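Grerkthorpe Hangers and Small Household Things – read me first

Hello, and thanks for downloading this. I'm Simone Barbosa, I look after the Grerkthorpe set, and I've written this page the way I'd explain it to you if you sat down next to me with a laptop and a cup of tea. There's a drier version in the docs folder if you prefer tables.

What it is

Short recordings of people doing small household jobs with a hand-held gripper. You squeeze the handle, the fingers close, and the camera on the tool records what the fingers are up to. We turn that into paired video and finger positions, and a policy learns from the pairs. No robot arm is needed to record any of it, and that's why we could do so much in ordinary rooms with ordinary people!

Version 2 is dated January 9, 2023. If you've got anything older, please bin it, as the finger widths in version 1 were saved in the wrong units for two of the tasks and I still get emails.

What's in the box

There are 500 recordings across 8 tasks. The tasks are:

hanger_pick – pick a hanger up off a flat surface
hanger_turn – turn a hanger over and put it back down
hanger_pass – move a hanger from one side to the other
peg_sort – clothes pegs into a bowl
cloth_fold – one fold, edge to edge
lid_on – put a lid on a tub
spoon_lift – lift a spoon out of a mug
basket_in – put whatever's out into a basket

I'll be the first to say the hanger tasks are the reason the set exists (the other five came along because Precious Cruzado kept saying we'd regret it if we only had hangers, and she was right). Hangers are lovely awkward things. They're mostly hole. A depth camera sees bits of one and shrugs, and a gripper that aims for the middle of the outline closes on thin air. We wanted lots of looks at them from low down, close to the fingers, where the decision about where to grab gets made.

How we recorded

Each recording starts with the fingers open and the object in view. Then you do the job at whatever speed feels natural, let go, and back away a little before you stop. Please do keep that last bit when you trim, if you're training anything that needs to know when it's finished. I lost a week to a policy that would put a hanger down beautifully and then just hover over it.

Four of us did the recording: Precious, Pacita Ambrosio, Florante Malabanan and me. Florante is left-handed and his approaches come in from the other side, so if you split by person (the "who" column) you'll see a real shift. I'd keep him in your training set. We held him out once to see what would happen and the success numbers fell off a cliff.

We changed things between takes: what the object was, where it was lying, what else was lying about. We didn't tidy the background to match. If your model is thrown by a bit of clutter at the edge of a table, I'd like it to find that out on our data and not in somebody's kitchen.

Files

Every recording has its own folder, with the video, a file called grip.csv and a small notes file. grip.csv has time, finger gap and tool pose, in that order. Time is in seconds from the start of the video. The gap is in millimetres between the inner faces, so zero is fully shut. Pose is relative to the first picture in the recording and not to the room, and you'll need to bear that in mind if you're used to sets with a fixed base.

The notes file has the task name, who did it, and a free text line. Do read the free text! Pacita's are especially good. They say things like "slipped, got it second go" and you can pull out all the retries with a plain search for the word "go".

Damaged objects

This gets its own heading because people ask. Some of the objects are broken and we've left them in.

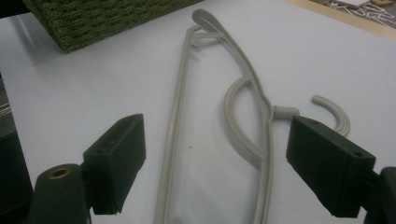 My feeling is that a system meant for real homes ought to meet a few things that aren't in one piece. The label we use is "damaged", and it's a yes or no column in index.csv, nothing cleverer than that. For hangers, a detached hook counts as damaged and a scuff doesn't. We don't label the loose part as a second object, so if you're running a detector over the videos you may well get two boxes where our index has one. Neither of us is wrong, but you'll want to decide which you're after before you start scoring.

One more wrinkle – for the damaged hangers we always mean the larger piece when we say "the hanger". hanger_pick is done when that piece is off the surface, wherever the hook happens to be.

Loading it

The loader is called Zisa and it lives in the tools folder. Renato Dalisay wrote it and it's very quick, though it does want the folder names left exactly as they come. If you rename things it won't complain, it'll just quietly hand you an empty list. (I've asked. It's on his list.)

Known problems

7 of the recordings have a jump in the pose where tracking was lost and picked up again. They're marked "jump" in the index. Drop them or smooth them, up to you.

lid_on has far fewer retries than the rest, so don't lean on it for learning recovery.

The sound has been stripped out. We were chatting all the way through and you're not missing much.

Using it

Train on it, share it, chop it up, all fine. If you publish something, a line saying "Grerkthorpe v2" is plenty. Problems and corrections to me, please, with the folder name in the subject line. I'm hoping to get the next lot of cloth_fold out in April, and Precious would like some coat hangers with clips on, so if you've any preferences about sizes, send those along too.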